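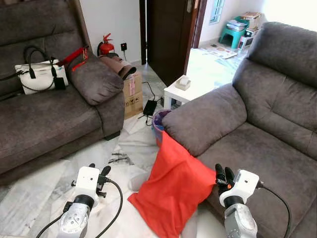
# Perkow Housing opens applications for furnished family tenancies

**For immediate release — June 2018**

Perkow Housing today opened applications for its furnished tenancy programme, which will offer families on low and moderate incomes the option of renting a home with the main furniture already in place. The programme begins in the organisation's Rorkon and Nistor neighbourhoods and will be extended to Grular in November.

Under the programme, tenants may choose a fully furnished home, a partly furnished home or an unfurnished home at the time they sign their tenancy agreement. The choice will have no bearing on an applicant's place on the waiting list. Perkow Housing currently manages 2888 homes across the three neighbourhoods, of which 1626 are suited to households with children.

The cost of a first set of furniture is among the most common difficulties raised by new tenants. Many families arrive from temporary accommodation, from overseas or from shared homes where the larger items belonged to someone else. Some have told the organisation that they slept on floors for weeks after moving in, and others took out high-interest credit to buy a refrigerator or a bed. In last year's tenant survey, which drew 2827 responses, furniture and appliances ranked ahead of moving costs and utility connections as the expense people felt least prepared for.

"A secure tenancy should be one that a family can begin to enjoy in its first week," Perkow Housing said in a statement. "We have listened to what tenants told us about the cost of setting up a household, and this programme is our response. It will also reduce the amount of usable furniture sent to landfill when homes change hands."

## What is included

A fully furnished home will be supplied with beds and mattresses for each member of the household, living room seating, a dining table and chairs, a refrigerator, a washing machine and window coverings. Partly furnished homes will be supplied with the appliances, the beds and the window coverings only. Tenants who bring some of their own belongings may ask for individual items to be left out, and the weekly charge will be adjusted to match.

Mattresses will be new in every case. Other items may be new or reconditioned, and all electrical goods will be tested and tagged before a tenant takes possession. Colours and styles will vary between homes according to supply.

The furniture charge is separate from rent and will be shown on its own line in the tenancy agreement. It ends after 2 years of continuous payment, at which point ownership of the furniture passes to the tenant. Households that leave earlier may buy the items at a reduced price or return them without penalty, allowing for fair wear.

## Repairs and replacement

Perkow Housing will repair or replace any appliance that fails through normal use during the charging period. Requests can be made by telephone, in person at a neighbourhood office or through the tenant portal. A refrigerator that stops working will be treated as an urgent repair — the organisation recognises that a family cannot wait long for one — and other appliances will be attended to under the standard repairs timetable.

Damage caused on purpose is not covered. Tenants are encouraged to take out contents insurance for their own possessions, and neighbourhood offices hold information on low-cost policies.

## Existing tenants

Current tenants are not required to take part, and no existing agreement will change as a result of the programme. Those who wish to add furniture to a home they already rent may register their interest from November, once the first intake of new households has been settled.

## How to apply

Application forms are available at the Rorkon and Nistor neighbourhood offices. Interpreters can be arranged at no charge, and large-print forms are available on request. Applicants already on the waiting list do not need to submit a new housing application, but should complete the furniture preference form so that their choice can be recorded.

Information sessions for Grular residents will be advertised by letter ahead of the November extension.

**About Perkow Housing**

Perkow Housing is a not-for-profit community housing provider with neighbourhood offices in Rorkon, Nistor and Grular. It offers long-term rental homes to families, older people and people living with disability.

**Media enquiries:** Communications Office, Perkow Housing, Rorkon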